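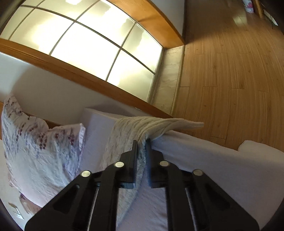
手持夹爪,第三版,先记一下,不然过两天又忘了。

2020年7月18日

上一篇写到第二版的连杆老是歪,评论里有人问后来怎么样了。后来就是拆了重做。六月整个月基本耗在这上面,下班回来吃完饭就去工坊,Anwood那边晚上十点关门,所以每次能干活的时间也就两个来小时,还要算上排队等打印机。写得会比较乱,想到哪写到哪。

先说结构。两片指头,平行开合,中间走连杆,关节用金属销钉。第二版的销钉我图省事用了螺丝代替,螺纹在孔里磨,磨着磨着孔就变椭圆了,指头一夹东西就往外撇。这一版老老实实换成光面的销,孔先打小一点再用铰刀铰。手感完全不一样。早该这么干。

铰刀是工坊的,借的时候要登记,还的时候要擦干净上油。上次不知道谁没擦,锈了一圈,我花了一晚上除锈。下次再看见我就自己买一把了,也不贵。

大臂改了两次。第一次是实心的,太重,举一会儿手腕就酸。后来在平面上挖了个长方形的口子,重量下来不少,刚度我原来挺担心的,拿手掰了掰,还行。没做正经的测试,先用着。挖口的时候圆角忘了加,打出来第一件在角上裂了,重新打,又是一晚上。所以提醒一下自己:内角一定要倒圆!上次也写过这句话,翻了下去年的笔记,一模一样,连感叹号都一样。

指面的齿。这个折腾最久。

一开始是平的贴一层硅胶,夹硬的东西很好,杯子盒子都没问题,夹布就不行,会滑,而且硅胶边缘会翘起来。后来改成直接在指面上做齿,横着一条一条的。齿距试了3种,最密的那种打印出来基本糊成一片,最疏的夹薄布会漏,中间那种留下来了。齿顶我拿砂纸稍微过了一下,不然会勾线。针织的东西尤其容易勾,我有一件旧毛衣已经牺牲了,袖口拉出来老长一截。

说到针织,这是我这版最想解决的问题。家里大部分东西其实是软的,毯子、枕套、毛巾、窗帘,没有一个有固定形状。网上的夹爪项目十个里面九个在夹方块,方块当然好夹。我想要的是拿起毯子一个角,拉过去,铺平。人做起来想都不用想,换成两片指头就得想:从哪下手,夹多深,夹住一层还是两层。粗针的毯子很厚实,夹下去会弹,弹回来那一下如果手上松了就跑了。我的办法比较笨,指头先张大,贴着布面往下压一点再合,让布自己拱起来一道褶,然后夹那道褶。床沿那个位置比较好使,布本来就弯着,褶容易出来。平铺在床中间的就难得多,压下去褥子也跟着陷,指头底下全是软的,使不上劲。

目前是手持的,用手捏着开合,没有电机。有人可能要问那算什么机器人。我的想法是先把机械部分用手磨顺了再装电机,不然出了问题都分不清是结构的锅还是控制的锅。第一版就是吃了这个亏,舵机、电源、代码、连杆一起上,四样都有毛病,查了两个星期。而且手拿着用的时候能感觉到力,哪里卡、哪里虚,一捏就知道,这个比看曲线快。

两边的丝杆说几句。螺纹杆是从Skulov买的,细的那种,切成两段。切口毛刺很厉害,螺母拧不进去,要先拿锉刀修一圈。有个老办法,切之前先把螺母套上去,切完再退出来,顺便把螺纹理一遍。我知道这个办法。我两根都忘了。

销钉是Cabello的,一包12个,有两个直径明显偏大,塞不进去,退货嫌麻烦就扔抽屉里了。帽子抛得很亮,本来无所谓,后来发现大太阳底下会反光,晃眼睛。先不管。

打印参数(给评论里问的那位):层高0.2,壁厚加到四层,填充没有开很高,主要靠壁。黑色的料,工坊公用的那卷,受潮了,打之前烘了一下午。没烘的那次表面全是小泡,拉丝拉得像蜘蛛网。臂是平躺着打的,指头也是平躺,千万别立着打,层间一受力就分开了。我立着打过一次,夹第一下就断,断得很干脆。

然后是计数。我在本子上划正字,从装好那天开始,每开合一次划一笔,划到194次的时候左边那片指头开始有一点点松,能听到咔嗒声。拆开看,销没事,是垫片磨薄了。换了个尼龙的,接着划。目标是1,000次不出大毛病,到了就装电机。划正字这件事真的很烦,想过装个微动开关自动数,但是又得走线又得找个地方放板子,拖着拖着就一直手划了。有时候夹得顺手了忘记划,那几次就算白干。

电机那边我在看Talel的那套驱动板,工坊里有块旧的可以先借来试。文档写得很一般,接线图有一处和板子上丝印对不上,我以丝印为准。还没上电,上了再说。要是冒烟了也会写。

还没解决的:

1. 两片指头合上以后不是完全平行,尖上先碰到,根部还有条缝。夹厚的没感觉,夹一层床单就很明显。怀疑是左右臂孔距差了一点点,要量,卡尺被我落在公司了。

2. 捏久了手疼。把手形状不对,虎口那里有个棱。准备先缠点胶带凑合,下一版重新画。

3. 丝杆两头没有做锁紧,捏多了螺母自己会往外跑。昨天掉了一个,滚到柜子底下,趴地上拿尺子拨了半天才拨出来。买了防松螺母,还在路上。

4. 枕头。枕头完全夹不住,太鼓了,指头张到最大也只能揪住枕套的一角,一拉枕套出来了枕头没出来。可能得换长一点的指头,也可能这就不是两个指头该干的活,以后再想。

图纸文件等孔距的问题查清楚再放出来,现在放了大家跟着我一起歪。之前下载过第二版的,那个大臂别打了,浪费料,只有底座那个件还能通用。

先到这儿,十点前要去把料盘还了,顺便看能不能抢到打印机,把新指头再打一副。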